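Station reset rules for two-arm tabletop cells
Last updated: Apr 27, 2021

rambrose_j
Draft 3 of the reset rules for the tabletop cells is below. Comments by reply, please, so the reasons stay in one place.

1. Utensil holder against the wall panel, long side forward.
2. Loose objects in front of the holder, inside the reach of both arms.
3. Speed limit stays at 40 percent until the operator has confirmed the wrist view and the head view.
4. Grippers open before any approach to the holder. No closing moves within 21 mm of the wire rail.
5. Cables checked for free travel at the start of each shift.
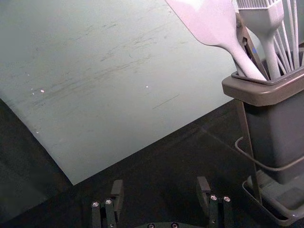
Wrist view, gripper open, holder and tray at right.

Rule 4 is the one I expect arguments over. It comes from the Dollach cell, where we bent two rails in January.

whitfield_l
Rule 4 is too blunt. The rail is thin wire and sits right at finger height on a low approach. If closing is banned near it, a spoon lying close to the tray can't be picked at all. I would limit force there and leave the distance alone.

rambrose_j
Force limits depend on the gripper calibration, and that drifts. Distance can be checked with a ruler.

otis_m
Agree with Loretta on the spoon, agree with Jalen on the ruler. Could rule 2 fix it? Specify a minimum gap between loose objects and the tray, and rule 4 never comes up.

Separate point. The draft says nothing about what one arm may do while the other holds something.
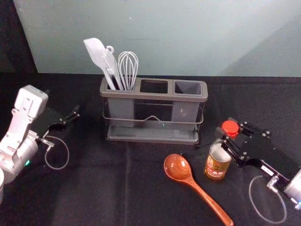
My proposal: while one gripper holds glass, the other arm keeps still with its fingers open until the glass is standing on the cloth and released. No handovers of glass between arms under any circumstances. We ran it that way at Gallagher and it cost almost nothing in cycle time.

strickland
"Under any circumstances" will not survive the first task that needs a handover. Write it as a default with a sign-off. Stavance does this in their internal sheet and people do follow it.

Also, rule 5 is weak. Once per shift is not enough. A loop hanging from the connector can catch on a holder or a jar on any move. Check at every reset. It takes a few seconds.

otis_m
Fine with the sign-off wording. I still want glass named in it.

escobedo_r
Against checking cables at every reset. Operators will tick the box without looking, and then the record is worthless. Once per shift plus after any stop is something they will really do.
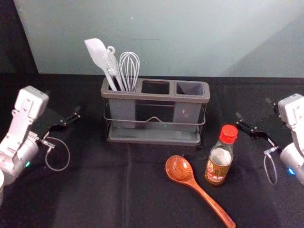
The other gap in the draft is the end state. We need a written definition of "released" - fingers clear of the object, object standing or lying on its own, no contact with the holder. Without that, two operators will log the same run differently. The Lekevance logs had this problem and we threw out a lot of them.

strickland
Released, yes, add it. On cables I disagree, but I can live with per shift plus after any stop if a snag counts as a stop.

escobedo_r
It does.

whitfield_l
Should "clear" have a number? If the fingertip is just above a cap, one person calls that clear and the next one doesn't.

rambrose_j
Changes going into draft 4:
- Rule 2 gets a minimum gap to the tray, value to be measured.
- Rule 4 stays, distance unchanged for now.
- New rule 6, glass in one gripper, other arm still. Handover by sign-off only.
- New rule 7, Roscoe's definition of released. Number for "clear" left open.
- Rule 5 becomes per shift and after any stop, snags included.

whitfield_l
Still objecting to 4. Please record it.

rambrose_j
Recorded.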